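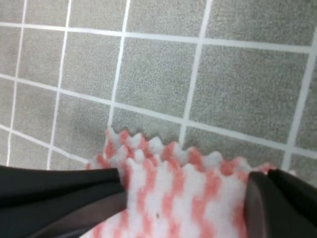

Ayten Karabulut wrote in after the last edition that she had scrubbed her tile every Friday for a year before it occurred to her to clean the lines between, and could we please put the grout chapter first next time. Done, Ayten! It is now Section 2, ahead of the sealing and the repairs, and it's a better guide for it.

Section 2. Cleaning a gray speckled tile surface with white grout

Speckled gray tile is wonderfully forgiving. Crumbs, dust and the odd coffee drip vanish into the flecks, and you can go days without noticing a thing. White grout is the opposite: it shows everything. The good news is that a grid of bright lines against gray looks terrific once it's clean, and the job is more fun than it sounds (the first finished line next to an unfinished one is a real thrill).

What you need

The Tilau hand brush from the kit, with the narrow head fitted
Kemeck grout powder
The 600 ml mixing bottle
Two buckets, one for wash water and one for rinse water
A soft cloth that doesn't shed
An old towel for kneeling or leaning on

CAUTION: Never mix Kemeck powder with bleach, vinegar or any other cleaner. Open a window before you start, and wear gloves.

2.1 Clearing the surface

1. Lift off everything that sits on the tile, including any cloths, mats and runners. Shake them outside.

2. Vacuum or sweep the whole area. Go slowly over rough, grainy tile, where grit likes to settle.

3. Wipe once with plain warm water and let it dry. You want to see the true color of the lines before you decide how much work they need.

NOTE: If a lace or crocheted cloth normally lives on the tile, check the lines under it too. Its edge can leave a faint outline where dust has collected around it. A plain wipe usually takes care of this.

2.2 Mixing

4. Fill the mixing bottle to the 600 ml mark with warm water.

5. Add 50 g of powder, close the cap and swirl. Shaking makes a great deal of foam, and then you wait for it to go down.

6. Leave the bottle to stand while you fill the buckets. The mix keeps its strength until the end of the day. Throw out what's left over and make it fresh next time.

2.3 Brushing the lines

7. Try one short line in a corner first. Apply, brush, rinse, let it dry. If the tile beside it looks paler than before, stop and go to Section 5.

8. Squeeze a thin bead along a single line, from one crossing to the next. Work on a few tiles at a time, no more.

9. Wait five minutes.

10. Brush along the line with short strokes. Do all the lines running one way, then turn and do the ones that cross them. You'll keep your place much more easily this way, and the crossings get brushed twice, where dirt tends to sit deepest.

11. Wipe up the gray slurry with the damp cloth before it dries. On granular tile, dab first and wipe second — a hard wipe pushes the slurry into the texture.

12. Rinse with clean water and move on to the next patch.

CAUTION: Don't use a wire brush or a steel pad. Both scratch grout, and scratched grout picks up dirt faster than it did before you began.

Ravindran Joseph, who tested this section for us on his own tile, likes to start at the far side and work toward the door. Please copy him. Kneeling in your own rinse water gets old quickly.

2.4 If some lines stay dull

Lines can come up unevenly, bright in one stretch and a little flat in another. Let everything dry overnight before you judge it. Then repeat steps 8 to 12 on the dull stretches only. Almost all of the improvement comes in the first two rounds, so after a third you should think about recoloring (Section 4), using the Pramero white pen.

2.5 Drying and sealing

13. Dry the surface with a clean towel and keep it clear until the next morning.

14. Run the Holzer sealer along each line with the small roller. One thin coat is plenty.

15. Wipe any sealer off the tile within ten minutes.

16. Put your cloths and mats back after a full day, and enjoy that crisp white grid for a while first!

Refills: the sealer is part 2790 and the narrow brush heads are part 2000. For tile used as a countertop, see Section 3 before you seal.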